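Print this thread | E-mail this thread to a friend

Trovutus Home Forum > Kitchens > Small Spaces

Steel bowls and the spice rack on one short counter - nest or spread out?

ziti_on_sunday wrote:
Hello all! Longtime reader, and I finally have a question worth bothering you with. My counter is beige, it is short, and nearly everything I cook with ends up at the back of it by the wall. I have stainless bowls that I love dearly (I use them for salad, for batter, for soaking beans, you name it), and beside them the white spice rack with the oil and seasonings. Do I keep the bowls nested, or leave one out on its own so I can grab it? I go back and forth on this every week.
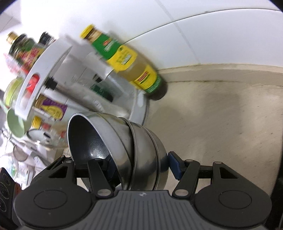
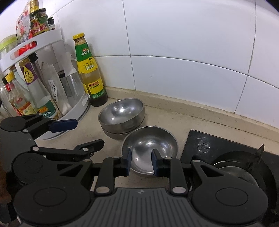
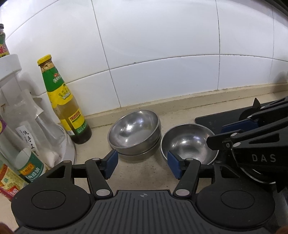
The stainless and the white rack. In the last one, two bowls are stacked and one is sitting by itself.

Raditz_Annie wrote:
Oh, I do enjoy a counter question! Nest them, dear, every time. I have 70 inches of counter in my whole kitchen and I would lose my mind with bowls sitting side by side. I'd take that black nonstick pan out of the stack, though, or at least slip a dish towel into it. Steel rims are hard on a coating, and I ruined a perfectly good pan that way back in January.

crumbcatcher wrote:
I'm going to disagree with Annie, and I hope she'll forgive me. If you cook every day, leave one bowl out. I used to nest all of mine and then stand there prying them apart with onion on my hands, muttering. Two stacked and one loose, like in your last photo, is just how I live now and I'm very happy with it.

Raditz_Annie wrote:
Forgiven, but you have that big kitchen with the pantry - it's easy to be generous with counter space when you've got it!

boros_bound wrote:
Can I put in a word about the rack? I'd be more worried about that tall bottle with the pale yellow liquid than about the bowls. If it's cooking oil, mine keeps so much better in a dark cupboard. I decant a little into a small bottle every 2 weeks and leave only that one out by the stove. The seasoning packet would do better in a jar too, to my mind, but I know some folks like to read the directions on the back.

ziti_on_sunday wrote:
You are all so kind. Boros, I do like to read the directions, guilty as charged. Annie, a towel is going in that pan tonight. As for nesting, I'm leaning toward crumbcatcher's way for now, and if I get tired of it there's a shelf at Zillcombe Hardware I've had my eye on.

Reader comments (2)

pat_in_the_pantry, 6/13/20: Felt pan protectors, a pack of 5, have lasted me for years. You can cut them down for the smaller bowls too.

oldenamel: I'm with Annie on nesting, but biggest bowl on the bottom please, and dry them well first or they stick together something awful.

Print this thread | E-mail this thread to a friend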